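4. Comparison of grippers in the domestic setting

4.1 Setting and equipment

The second part of the study was carried out in a furnished living area at the Prirnville site. A Franka arm was used throughout, and only the gripper, the camera source and the controller settings were changed between conditions. The task in this section is the handling of mixed household waste at a small lined wastebasket standing on a carpeted floor. Figure 3 gives the wrist view and the fixed view, in that order.

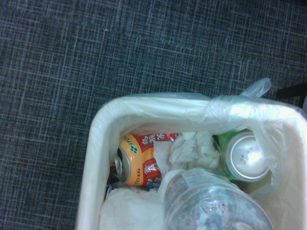
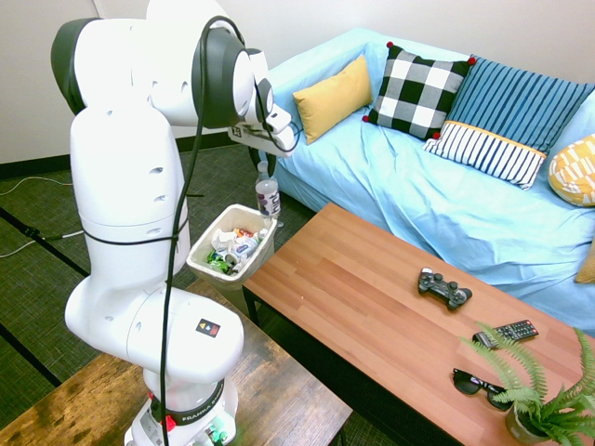
Figure 3. The wastebasket task at the Prirnville site. The first view, from the wrist camera, shows cans, paper and a clear bottle in the basket; the second, from the fixed camera, shows the arm with its gripper above a bottle at the back edge of the basket.

Why was a wastebasket chosen in place of a standard set of test objects?

Standard sets are made up of firm objects which keep their shape and which are placed apart from one another. They tell the reader a good deal about grip force and reach, but very little about how a gripper behaves when the object it needs is pressed against something soft. Household waste offers both conditions in a small space, and it can be replaced at low cost after every run.

4.2 Grippers under test

Two grippers were compared. The first was the parallel gripper used in Section 3, fitted with flat rubber finger pads. The second was the Salurus gripper, which has the same stroke but uses narrower fingers with a slight inward curve at the tip. Both were driven through the same interface, and the closing speed was set to the same value. The force limit was left at the level chosen for the tabletop trials, so that results in the two sections could be read side by side.

Each gripper was used with two controllers. The Clarkness controller follows a planned path and stops when the measured force passes a fixed threshold. The Lewis controller lowers its stiffness as the fingers come close to the basket and allows the arm to give way on contact. Neither controller was adjusted for the individual objects.

4.3 Procedure

At the start of a run the basket was filled by hand, and the arm was moved to a common starting pose. The operator then named one object, and the system was given 3 attempts to take hold of it, lift it clear of the rim and keep it there until the hold signal was given. An attempt was counted as a failure if the object was dropped, if the liner was lifted together with the object, or if the basket itself was moved from its mark. Runs were stopped by the operator if the wrist touched the rim with more than the permitted force.

Objects were grouped before testing as cans, bottles, or paper and tissue. Wrappers were placed in the last group. Crushed and uncrushed cans were not separated, a decision which we would now reconsider, as the two behave quite differently under flat pads.

The camera source was varied in a separate block. In the first half of this block the system chose its grasp from the wrist image alone. In the second half, it used the fixed camera for the approach and the wrist camera only for the last 10 centimetres of travel. The lighting in the room was left as it was found.

4.4 Results

The Salurus gripper was the more reliable of the two with bottles and cans. Its narrow fingers could enter the space between an object and the liner, where the flat pads tended to press the film against the side of the object and pull both upwards. With loose paper the order was reversed. The wider pads gathered more material in one closing movement, and the curved tips often took hold of a single fold, which then tore or slipped free.

The choice of controller had a larger effect than had been expected from the tabletop trials. Under the Clarkness controller, early contact with the rim was treated as a completed grasp in 11 attempts, and the arm withdrew with nothing in the fingers. The Lewis controller did not show this fault, but it was slower and sometimes settled to one side of the object. Shortening the final approach reduced the sideways error for cans. It made little difference for bottles.

Use of both cameras improved the first attempt in most conditions. The wrist image gives a clear account of what lies uppermost, but the height of an object is hard to judge from directly overhead. Clear plastic was the most frequent source of error, with the system placing the grasp point on whatever could be seen through the bottle wall. The fixed view helped when the bottle stood above the rim and was of little use when it lay inside the basket.

4.5 Limits of the comparison

The finger pads were replaced once, after which the flat gripper performed slightly better with cans. Earlier runs were not repeated. The force readings were recorded at the wrist and cannot separate contact with the rim from contact with the liner. A later version of the test will use sensors in the fingertips, and the object groups will be revised as described in Section 6.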